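The Onby Tin

Cosimo Zanetti poured the last batch before breakfast, when the shed was still cool enough for the wax to behave. He had the pot on the camp stove with a folded tea towel under the handle, and he filled the tins in rows along the bench. Beeswax, olive oil, lanolin, a bit of calendula from the side garden. The recipe was his wife's. She had made it for the sheepdogs at her father's place, whose feet split every summer on the stubble, and she had called it Onby, after the first dog she ever put it on.

The order was for 100 tins, 60 grams each. It was the biggest order he'd had. Mostly he sold at the Dorkham market, a few at a time, to people whose dogs walked on the bitumen in January. This one had come from a shop called Costa, down at Flistorport, and the woman on the phone wanted them by the end of October, before the holiday people arrived with their dogs.

He turned off the gas and waited for the tops to cloud over. You couldn't hurry it. If you moved a tin too early the surface set with a ripple in it, and people thought there was something wrong with the stuff. There wasn't, but they put it back on the shelf.

The dog came in and lay down across the doorway. She was a brown kelpie cross named Midge, getting stiff in the back legs, and she'd had the balm on her feet every night of her life. She had very good feet. The vet had remarked on them.

"Don't lie there," Cosimo said.

She stayed where she was and he stepped over her to get the labels.

The labels had been his daughter's idea. Before the labels he used masking tape. Elena had done them on her computer in Adelaide and posted them up, cream paper with a line drawing of a dog's foot and the word ONBY in brown. Underneath it said For dry and cracked paws. He'd asked her to take off the part about nature's secret, and she had, after a fairly long phone call.

"It's marketing, Dad."

"It's not a secret. It's beeswax."

"People like a story."

"They can have the ingredients," he said.

He wiped each tin with a rag before the label went on. Some of the oil always got down the sides, and the glue wouldn't take over oil.
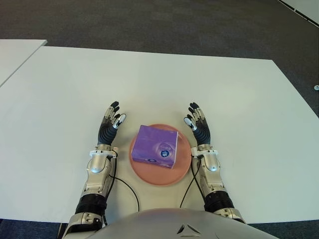 By the middle of the morning the tins had set and he began packing them into cartons with newspaper between the layers. He'd saved the papers for months. There was an article about the Dorkham pool closing, and another about it not closing after all, and he read both of them standing up. Then he went back to packing. He drove a carton out to the ute and came back for the next, and Midge got up each time and followed him out and followed him back, and lay down again in the doorway.

When he lifted the last carton his hand let go of it. It did that now. There wasn't any pain first, or any warning. The fingers opened and the carton went down on its corner on the concrete, and he heard the tins shift against each other inside.

He stood and looked at it for a while. Then he got the knife and cut the tape.

Two of the tins had dented at the rim. The balm inside was fine. He pressed the lids and they closed, more or less, but you could see the bend in the metal. He put them on the bench. He had no spares. He'd bought exactly the tins he needed, from a supplier who charged more for postage than for the tins, and he had been pleased with himself for not having any left over.

He rang the shop.

"Ninety-eight's fine," the woman said. "Just change the invoice."

"You ordered a hundred."

"I know, but I don't mind. Really."

"I've got two that are dented. They're good inside."

"Then bring the dented ones and I'll use them as testers. I was going to have to open some anyway."

He hadn't thought of testers. He'd always let people at the market put a finger in his own tin, the one he kept for Midge. He wrote TESTER on two bits of masking tape and stuck them on the lids, and thought they looked better than the labels, though he wouldn't be telling Elena that.

The road to Flistorport went down through the cane and then along the river. He drove it at eighty with the window open and the dog on the passenger side. Trucks came up behind him and sat there and eventually went round. He stopped once, at the rest area by the bridge, and gave Midge some water from the lid of the thermos. A young couple had a small white dog in the shade of the toilet block, and the dog was chewing at its front foot without stopping.

"How long has he been doing that?" Cosimo asked.

"Since the beach," the girl said. "He ran on the rocks all yesterday."

"Have you looked between the toes?"

They hadn't. The boy held the dog and Cosimo got down on one knee, slowly, and spread the pads apart with his thumbs. There wasn't anything stuck in there, no grass seed, no glass. The skin was raw and dry with salt.

"You want to rinse that in fresh water and dry it properly," he said. "Then put something on it. If it's not better in a couple of days, take him to a vet."

"Put what on it?" said the boy.

Cosimo thought about the cartons. He thought about the invoice too, which he'd written out twice. He went back to the ute and took Midge's own tin out of the glovebox. It was half empty and had hair in it.

"Use this," he said. "Scrape the hair off."
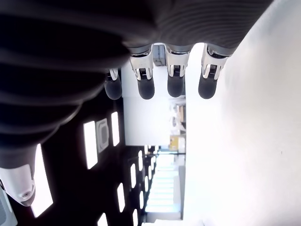 The shop was on the main street at Flistorport, between a bakery and a place that hired out surfboards. It had leads and bowls in the window and a rack of raincoats for dogs, which he didn't approve of. The woman came out to help with the cartons before he'd got the handbrake on, and he let her take the heavy ones, because he had stopped trusting his grip. It looked all right from the outside. But when he let the hand hang he sometimes felt it was somebody else's hand, with no feeling at the ends of the fingers. You told a hand like that what to do and you hoped it had been listening. He put it in his pocket and carried the invoice in the other one.

Her name was Bridget. She was younger than she'd sounded, and she had flour on her sleeve from next door. She opened one of the dented tins straight away and smelled it.

"What is that? Honey?"

"Wax. It smells a bit like honey."

"It's lovely. Is it all right if they lick it?"

"They all lick it. You put it on before their dinner and they forget."

She wrote that down on the back of her hand. She asked whether he could do something for noses as well, and he said it was the same thing, you just put it on the nose. She asked if he could do a separate tin for noses, with a different label.

"It'd be the same stuff inside," he said.

"I know. But people would buy one of each."

He said he would think about it, meaning no. She seemed to understand that. She wheeled a trolley up and began to put the tins out on a shelf by the counter, labels facing the front, and he watched her do it. She was careful with them. It was odd to see so many at once with other people's things on either side, shampoos and tick collars and a row of rubber bones. In the shed they'd looked like a lot. On the shelf they took up less room than he'd expected.

A man came in for a bag of kibble and picked up a tin while he was waiting. He read the back of it. He had a big old labrador with him, and the labrador and Midge stood nose to tail in the aisle and ignored everything else.

"This any good?" the man asked Bridget.

"Ask him," she said. "He makes it."

The man turned round. Cosimo would have liked Elena to be there, or his wife, who could talk to anybody.

"It's good for cracks," he said. "It won't do anything for an infection. If there's a smell, or he's limping, that's something else."

"He's just old."

"Then it'll keep his pads soft. He might not slip so much on the floorboards. Wipe off what doesn't soak in, though, or he'll slip more."

The man thought this over and bought one. Bridget rang it up with the kibble. Cosimo saw the price come up on the register and it was nearly double what he charged at Dorkham, and he opened his mouth and then closed it again.

She paid him by transfer, on her phone, standing at the counter. He didn't entirely believe in it until she turned the screen round to show him. Then she said she'd probably want the same again before Christmas, if he could manage it.

"I might need to get some help with the lifting," he said.

"Well, get some."

He bought a finger bun at the bakery and ate it on the bench outside, with the pink icing peeled off first and saved for last. Midge sat on his foot. A pelican was working its way along the boat ramp, bothering the men cleaning fish. He took out his phone and looked at it and rang Elena, who was at work and answered anyway.

"Did they get there?"

"They got there. I dropped some."

"Dad. Did you drop them, or did your hand go again?"

He watched the pelican.

"I've got to order more tins," he said. "What's the name of that place, the one with the cheaper postage?"

"Dad."

"It went again," he said.

She didn't say anything for a bit. He could hear somebody's printer going behind her. Then she asked if he'd rung the doctor, and he said he hadn't, and she asked if he would, and he said he'd do it when he got home. She said no, do it now, from there, she would hang up so that he could. So he wiped the icing off his thumb and went looking in the glovebox for the number.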